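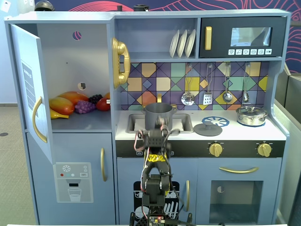

Automatic retries are the only thing keeping our build usable, a reader wrote in response to my last piece, and switching them off would mean no releases before the new year. I accept the second half of that. I still think the retries should go, or at least that they should stop being silent.

The case I know best is Dukwood, a billing system split into 27 modules, with roughly 4,000 tests in the integration suite. The build server was set to run any failed test up to three times and to report a pass if one attempt succeeded. The setting was added during a bad week and stayed in the parent build file, where every new module inherited it.

When the retry results were finally written to a separate log, 148 tests had needed a second attempt at least once in December. Most were harmless in the usual sense: fixed sleeps, shared ports, a test that assumed rows would come back in the order they were inserted. But 44 of them failed on real faults in the product. One was a race in the connection pool, which handed the same connection to two threads when the pool was resized under load. The test for it had been failing on the first attempt for months, and the report was green.

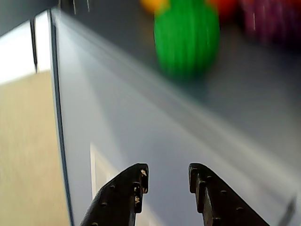
A retry changes what the test claims. A test that must pass once says the code behaves this way. A test that may pass on any of three attempts says the code can behave this way, and very little software fails that standard. If a fault shows up in one run out of five, and the runs are independent, three attempts hide it in all but one build in 125.

The usual reply is that a red build which means nothing trains people to ignore red builds. This is true, and it is the best argument on the other side. The answer is to move the unstable tests to their own category, run them in a separate job that does not block a merge, and give each one an owner and an expiry date. Raten did this with a plain text file in the repository. Once the date passes, the test either goes back into the main suite or is deleted. Deleting is fine. A test that cannot be trusted and will not be fixed only costs machine time.
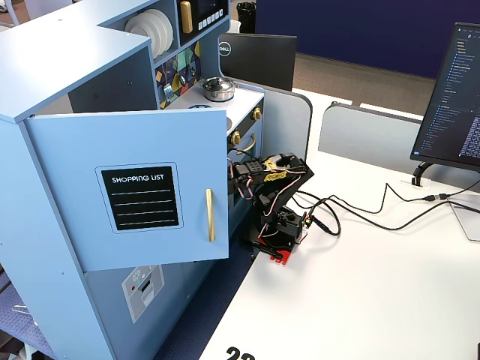
Door open, with the SHOPPING LIST panel on it.

I would make one exception. Tests that call a third-party service over a network may retry the call, inside the test, with the number of attempts logged – the network is not the thing under test. Retrying the whole test from the build tool is too blunt, as it covers the set-up, the assertions and the product code alike. If the tool cannot report a retried pass as something other than a pass, set the count to zero.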